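May, back at Josdale. Spent the morning on the right wrist. The cable was rubbing again, so I reseated the connector and gave it a bit more slack – should hold for another 1000 cycles. Swapped two wrist screws and greased the joint.
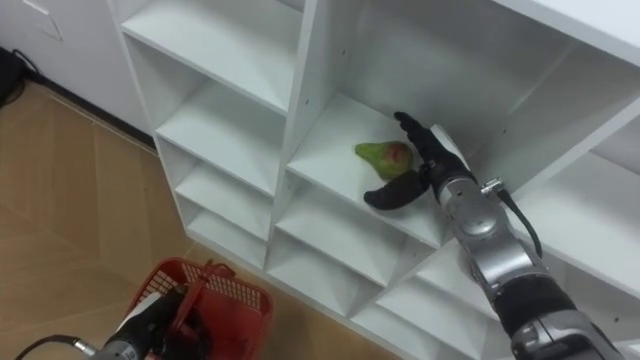 Right hand at the pear, middle cubby. Basket on the left.

Reset the finger torque to the Lowther values after lunch and ran 5 slow reaches to check the zero. The thumb offset still drifts a little. Ordered a spare cable from Diseck.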